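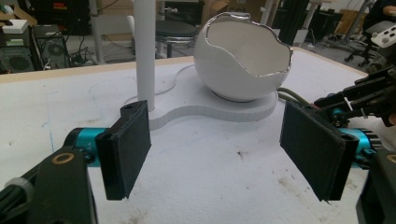

# How do I get yellow rings and old marker off a white work table?

**pagesandpaste**

Hi everyone! I make notebooks and small boxes at home, and last spring I finally bought myself a proper table for it. It's a white Skorum top on two trestles, it cost me $393, and I love it more than any furniture I've ever owned. Everything I cut shows up so clearly against the white, and it bounces light around what used to be a very gloomy back room.

The trouble is that it also shows every single thing I do to it. Right now I have:

- a yellow-brown ring where a mug of tea sat over a weekend
- a long line of blue permanent marker that ran off the edge of a template
- shiny patches of dried white glue, hard to see but you can feel them under paper
- a general gray look near the front where my forearms rest

I've tried dish soap and warm water, which helped with the gray and did nothing for the rest. My sister-in-law swears by bleach. The little care sheet that came with the table says "wipe with a damp cloth" and that's the whole care sheet.

I don't know for certain what the surface is. It's smooth with a very slight sheen, and the underside is a different color, so I'm guessing there's a thin layer on top of some kind of board. I'd like to get it clean without dulling it, and I'd really like to know how people with white tables keep them nice. Do you cover them? Do you just accept the rings?

Thanks so much for any help, this site talked me through my first leather binding and I still get compliments on it!

---

**oldbonefolder**

Oh, you're going to be fine! I've worked on white tops for years and I would never go back to a dark one. All four of your stains are fixable, or close to it, but they each want something different, so please don't go at the whole table with one product.

First find out what you've got. Pick a spot at the back edge or under a lip and put a drop of rubbing alcohol on it with a cotton swab. Wait a minute and wipe. If the swab comes away clean and the spot looks the same, you probably have a laminate or melamine type of surface, and you can use alcohol anywhere on the top. If the spot turns tacky or there's white on your swab, it's paint or lacquer. Stop there, stick to soap, and come back and tell us.

Assuming it passes:

**Glue.** Do this one first, while you're fresh. Lay a warm wet rag over the patch and go make lunch. White glue swells up and goes cloudy, and then it lifts with a plastic scraper or an old gift card. Hold the card nearly flat. You may need to go twice on thick drips. Keep the rag away from the edges and any seams – water getting into the board under the surface will puff it up, and there's no fixing that.

**Marker.** Rubbing alcohol on a folded paper towel. Dab, turn to a clean bit, dab again. If you rub in circles you'll get a big pale blue cloud where you used to have a thin blue line (ask me how I learned). For a stubborn ghost, draw over it with a dry erase marker and wipe right away. It sounds silly and it's wonderful, because the fresh solvent loosens the old ink.

**Tea ring.** Baking soda and just enough water to make a paste like toothpaste. Spread it on, leave it for the length of a cup of tea (on a coaster!), and wipe it off with a soft wet cloth. Let it sit longer before you think about scrubbing harder. Baking soda is mild, but it's still a grit, and a shiny surface will go dull if you lean on it.

**Gray forearm area.** Mostly skin oil with dust stuck in it. Dish soap was the right idea, you just need to rinse. Wipe with soapy water, wipe with plain water, then dry with a towel. If you skip the rinse, the leftover soap holds on to dirt and you're gray again by Monday.

I'd leave the bleach in the laundry. It can turn some white surfaces yellow over time, and please never use it on the same day as anything with ammonia in it. Those two make a dangerous gas together.

As for keeping it nice, I don't cover mine. I keep a cutting mat for knives, a sheet of baking parchment for gluing, and a damp rag in a dish at my elbow. Wet glue comes off in one swipe. I also do a proper soap, rinse and dry every 14 days or so when I empty the scrap bin, and it takes less time than sharpening a pencil. Enjoy that table!

---

**linmont_crafter**

melamine sponge!! the white foam kind. got marker off my kids desk in seconds, didn't even need soap. you can get them at any grocery store here in Linmont so i bet you can too

---

**glazeandgrout**

Second everything from oldbonefolder, and a small caution on the sponge. I adore those things, but they work like super fine sandpaper. On a matte top you'd never notice. On anything with a sheen you can end up with a dull patch that catches the light at an angle, and then you'll see it every evening when the lamp is on. Try it in the corner first, light pressure.

For the tea ring, if baking soda leaves a shadow, try regular drugstore hydrogen peroxide. Soak a cotton pad, lay it on the ring, cover it with a bit of plastic wrap so it stays moist, and check on it every half hour. Mine had a coffee ring from the previous owner and it faded to nothing in an afternoon. Same corner test before you start, and rinse well after.

I did go through a covering phase. I had a clear vinyl sheet from Stondell, and it was good for glue, but it trapped a little moisture underneath and the corners curled, so my paper never lay flat. I took it off and use an old silicone baking mat now. It rolls up, and dried glue peels off in one long satisfying strip.

---

**pagesandpaste**

You are all the best! The swab test came up clean, so I went ahead. The glue is gone (the warm rag is magic), and the marker came off with alcohol and the dry erase trick. The gray was soap film after all, I'd never once rinsed it. The tea ring is down to a faint shadow, and I've got a peroxide pad on it as I type. Silicone mat is on the shopping list!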